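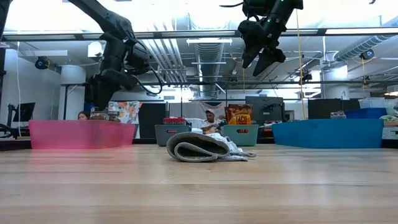

Towel task on the two-arm table, fixed camera view.

plirk_nb
July 2023
Posting the result from the towel work since a few people asked in the other thread. Task is single-item folding on the wood table, bins left in place along the far side. We trained one policy on 200 teleoperated demos and a second on 660, same network, same cameras, same action chunk length. The larger set includes all of the smaller one. Evaluation was 20 rollouts per policy, start poses drawn from a printed list.

200 demos: 9 of 20 reached an acceptable fold
660 demos: 11 of 20

So more than three times the data bought us 2 rollouts. My reading is that demo count stops mattering early for this task and the limit is in the observation. Once the towel is rolled over on itself the policy has trouble telling the outer face from the lining.

— Natália Brabec

gudeta_user
With n=20 per arm of the comparison you can't separate 9 from 11. You also can't separate 9 from 14. I would not conclude anything about demo count from this.

plirk_nb
Agreed that the difference is inside the noise. The claim is that there is no large effect. If tripling the data took us to 18 we would have seen it.

gudeta_user
Then write "no large effect seen" and drop the part about the observation being the limit. You have no run that tests it.

Rasine
What is the acceptance rule for the fold? We had one grader call corners within two fingers "acceptable" and another want edges flush. Our numbers moved more from that than from any change in training.

plirk_nb
Overhead photo at the end, overlap area against a flat template, threshold fixed before the runs. One grader, blind to which policy was running.

carla_s
Carla Srour here, I collected part of the larger set. One point missing from the first post: the first 200 demos came from one operator in January. The rest came from several people, and the strategies differ. Some grab the near corners and lift. Others pin one side with the left gripper and drag with the right. If you mix those without conditioning on anything, you get hesitation at the grasp, and that shows up in the logs as timeouts. The comparison is more data and more varied data at once.

gudeta_user
That's a confound and it belongs in the first post.

plirk_nb
Fair. I'll add it. Of the 9 failures with the larger set, 5 were timeouts. With the smaller set it was 3 of 11. That fits what Carla says, though the counts are small.

Rasine
Does the background change between sessions? In your picture there are two people behind the bins and a snack bag sticking up out of the teal one. If the policy sees all that, I'd want to know how much it leans on it.

plirk_nb
The policy input is cropped to the tabletop. Bins are partly in the crop, people mostly not. We didn't control bin contents.

Rasine
"Mostly" is doing some work there. Try masking above the table edge at test time and rerun the list.

carla_s
Cheaper check: subsample 200 from the mixed set, train on that, compare with the single-operator 200. Same count, different spread. I can have the split ready in the Plillness format.

gudeta_user
I'd read that one. Use more than 20 rollouts.

plirk_nb
Will do the subsample first and the mask after it. Split by operator ID please, Carla, and keep the January set as its own file.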